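Lists > Ollthorpe Wrapper and Packet Collectors > Messages

Re: Biscuit and snack wrappers, what do you do with the crumpled ones?
Mar 3, 2022
Posted by the list keeper

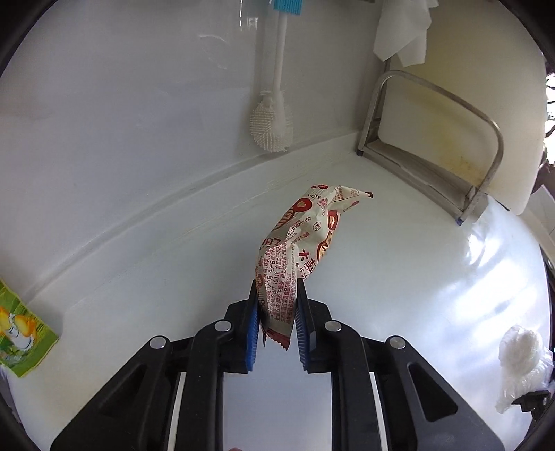
FLATTENING A TWISTED WRAPPER

Hello everyone,

What a great question to get, and I've been wanting an excuse to write all this out for ages. I'll quote the original so the newer members have it in front of them.

> Hi all, I joined in July after finding the list through the Ollthorpe library
> noticeboard. I've been saving wrappers from single-serve snacks, mostly
> the little ones you get in mixed bags from the Asian grocer. My trouble
> is that I always eat the thing first and think of the collection second,
> so by the time the wrapper gets to my desk it's been scrunched in a
> pocket or twisted up like a lolly.
>
> Are these worth keeping? And if they are, how do you get them flat
> without wrecking the printing? I tried a hot iron on one and it shrank to
> the size of a postage stamp. I also don't read Chinese, so I have no
> idea how to file half of what I've got. At the moment they're in a shoebox
> marked "misc".
>
> Sorry if this has all been covered before.

Yes, keep them! Please don't throw out a wrapper just for being crumpled. My own collection stands at 1,354 and I'd say the majority came to me in a sorry state. The one at the top of this message is a lovely candidate: a narrow cream or off-white pouch, twisted, printed in red, pink, brown and tan, with pictures of what looks like a brown biscuit or pastry and the word "LOVE" in small curved letters. It has a dark red zigzag edge on the end seal too, and I'm very fond of a coloured seal. I'd be thrilled to find it in the bottom of a bag.

First of all, put the iron away. Film wrappers hate direct heat. I ruined a whole run of wafer sleeves with my old Salton iron on what I thought was the coolest setting, and I still feel a bit sick when I open that page of the album.

What I do now is slow and very cheap.

Untwist it with your fingers, starting from whichever end is less tightly wound. Don't pull the two ends apart to straighten it. The film stretches along the twist and you get a wavy edge that never lies down again.

Tip out the crumbs over the sink. A soft make-up brush is good for getting into the corners. If there's oil inside (there nearly always is with pastry) I slit the wrapper along the back seam with small scissors, open it out and wipe the inside with a cloth that's been dipped in warm water with one drop of dish soap and wrung out hard. Then a plain damp cloth, then a dry one. Leave the printed side alone unless it's sticky. Some inks are on the outside of the film and will come away on your cloth, reds especially in my experience.

Some members never slit the seam, and I respect that. An uncut wrapper keeps its shape and you can still see how it was made. If you'd like to leave yours whole, do the wiping with a cotton bud and accept that you'll miss a bit.

Next, lay it on a smooth hard surface and rub it down from the middle outward with the back of a spoon, with a sheet of baking paper between the spoon and the wrapper. Go gently over the sharp creases. You aren't trying to get rid of them, only to persuade them to lie flat.

Then it goes between two sheets of baking paper and into a heavy book. I use an old street directory that has 300 pages and no other purpose left in life. Three weeks is my minimum. I know that sounds like forever! I have tried it for 3 days and the wrapper curled up again before I'd even got the album open.

You'll still see fold lines afterward. White stress marks in the colour are there for good, and I've come to like them. It's a wrapper that held a snack somebody ate.

READING THE SMALL PRINT WHEN YOU DON'T READ THE LANGUAGE

I don't read Chinese either, so take this as one learner to another, and would those on the list who do please correct me where I've gone wrong.

You can get a surprising amount from a few bits of text that turn up again and again. On the LOVE wrapper, the dense red block on the pink background is the place to look. Two bits of it are clear enough to make out even with the film bunched up:

12个月 means 12 months, and it's the shelf life. Once you know the shape of 个月 you'll start spotting it everywhere, with all sorts of numbers in front.

SB/T 10018 is a standard code. I copy these down exactly as printed, slash and all, and don't try to interpret them. They're terrific for sorting, as wrappers that share a code often turn out to be the same sort of thing. I put them in my index as their own column.

There's also a line of digits running diagonally up the middle, ending in something like 207195. I can't be sure of the last figures with the creases where they are, so in my index that would go in with a question mark beside it. I strongly recommend the question mark. I filled in my first hundred entries with great confidence and have been regretting it ever since.

The little table with percentages near the top would be the next thing I'd look at once it was pressed. Tables like that are usually nutrition panels and they're a good way to tell two flavours apart when the artwork is nearly the same. Leave that corner until last when you're rubbing down, and use a fingertip instead of the spoon. Small type cracks along a fold faster than anything else.

For the larger characters, a translation app on your phone will often manage once the wrapper is flat. On a crumpled one it gives me nonsense. I've had "honourable drainage" for a sesame cracker.

FILING

Do get them out of the shoebox marked "misc", if only because it's so much more fun to look at them. My system has changed more times than I care to admit. At present it goes:

Country or region, if I know it
Kind of food
Main colour
Date I got it

I sort by main colour because I remember wrappers by colour and never by name. Cream with red would go in my "cream" section, and I'd add a cross-reference card under red. Others here file by maker, and for well-labelled packets that's a fine way to go. I have a page each for Cimel and El Sherbiny and they look very smart lined up. It falls to bits when the name is folded under, torn off or in a script you can't read, and then you're back to the shoebox.

If you can't work out what a wrapper held, write down what's pictured on it and stop there. "Brown striped biscuit or pastry" is a perfectly good entry. You can always come back to it.

For storage I like clear pocket pages, the sort sold for postcards, with a piece of acid-free card behind each wrapper. Long narrow pouches fit nicely two to a pocket if you don't mind them side by side. No sticky tape, no glue stick, no matter how neat it looks on the day. I have 103 wrappers stuck down from my early years and every one has a yellow stripe across it now.

Keep the pages somewhere dark. Pink goes first, then red, and the greys and browns hang on for years.

A COUPLE OF THINGS FOR THE WHOLE LIST

Does anyone have a good way of dealing with zigzag ends that have curled under? Mine spring back no matter how long they've been pressed, and trimming them is out of the question as far as I'm concerned.

I'd also love to hear what other wrappers you've all found with English words on them. LOVE, HAPPY and ENJOY turn up a fair bit in mine, and I've got it in my head to do a double page of nothing else.

And to our July member: welcome, properly and late. Please tell us what's in the shoebox!

Cheers,
The list keeper

14 replies | 3 shares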